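Packing light for the Liditthorpe coast walk
Started by Catalina Retamal, 1 August 2024

Twelve of us are going and I can't wait! I'm taking one 7 kg bag, no more. 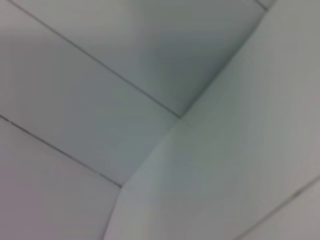

Last May I carried far too much and moaned all the way to Grindinano. Three tops is plenty — you wash one each night.

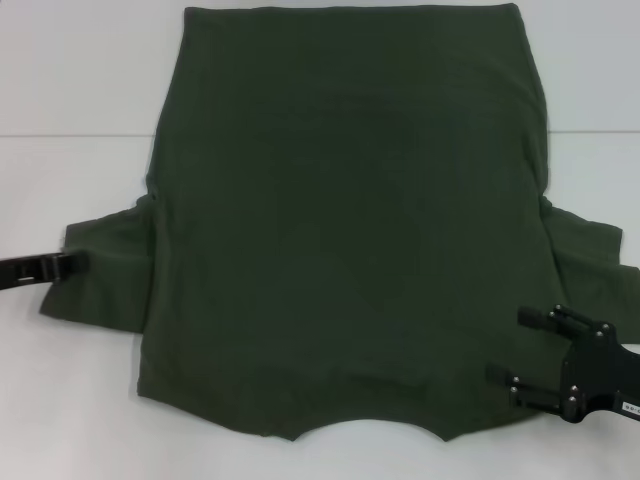 Teodor Vlad: Three? Take five. Nothing dries in that sea air.

Safta Tănase: Disagree! Wring it in a towel and it's fine by breakfast. My order:

1. Tops folded in thirds, flat at the bottom.
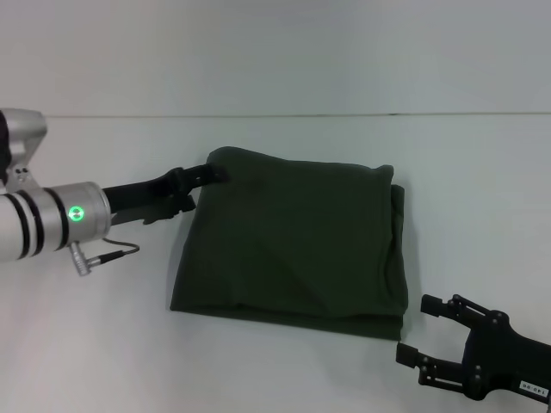

2. Socks in every gap.

Teodor Vlad: Still five for me. And I roll mine.

Irina Gavrilă: Dark colours, whatever you do. The mud is glorious.
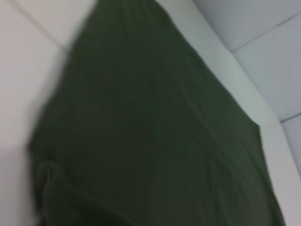 Green fabric, close up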